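Racing, rain and my very small share of a horse

January 30, 2019

So I finally did the thing I've been threatening to do since last May and bought into a racehorse. Before anyone gets excited, I own two percent of her. I like to think it's one ear and a bit of the mane, though my brother-in-law says it's more likely a hoof.

Her name is Takwood, she's a four-year-old bay mare, and she has never been in a hurry in her life. That's a compliment in her line of work! She's a stayer, which means she runs the long races where everybody else is tired by the last turn and she's just starting to wonder what all the fuss is about. The first mile of any race with her in it is pretty hard to watch (she likes to sit at the back and look at the infield), and then with half a mile to go she drops her head and starts picking them off one at a time. Sometimes she runs out of track before she runs out of horses. You learn to live with it.

I spent 2,000 dollars on my share, plus a monthly bill for feed, shoes and the vet that I've put in the budget under "gym." The syndicate is called Prodska and there are a bunch of us in it, mostly people who used to stand at the rail at Dolel Park and complain. Now we stand in the owners' area and complain, and the coffee is free.

Her first start for us was two weeks ago at Dolel, a mile and a half on turf, and it rained all morning. I was up way too early and couldn't sit still. I'd printed out the past performances for the whole field and had them spread all over the kitchen, with three colors of highlighter, like that was going to make her run any faster.
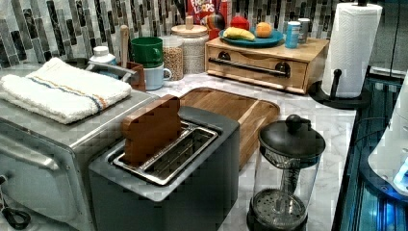

The toaster corner of my kitchen.

What I kept coming back to was the pace. There were two front-runners drawn on the inside, and I figured they'd go at each other early and set it up nicely for something coming from behind. Great theory. I explained it to my wife twice. The trouble is that the jockeys had apparently read the same paper I had, because one of them took hold right out of the gate, let the other go, and they crawled through the first half mile. A slow pace is the worst thing for a closer. Everybody up front still has plenty left when you come calling.

She was last turning down the backstretch. Last by a lot! Our rider didn't panic, bless him, and started moving her up on the outside with five furlongs left. By the top of the stretch she'd passed four of them and I was yelling things I don't remember. She was still gaining at the wire and got up for third, beaten a neck and a length and a half by a gray horse called Iyamu and one of those front-runners I'd had down as finished by the quarter pole.

Third! I've cashed bigger tickets in my life but I've never felt like that about one. My cut of the purse, after the trainer and the jockey and everybody else took theirs, will come to some 80 dollars. I've already spent it on a hat with our silks on the front (green with a yellow sash, and it looks better on the horse).

We got to go back to the barn afterward and she let me scratch her neck for maybe a minute before she decided my sleeve was food. The trainer said she came out of it well and ate up everything that night, and the plan is to step her up to a mile and three-quarters next month if the ground isn't too firm. She likes a little give in it. I now check the weather for a town fifty miles away before I check my own.

If you're thinking about doing this yourself, read the agreement all the way through and ask what happens when a horse gets hurt or retires. Ours spells it out, and she has a home lined up on a farm when she's done. I asked about that before I asked about the money. Also buy rain boots. I wore my good shoes to the barn and they're still drying out on the porch.

I'll post again after the next one, as long as my voice is back.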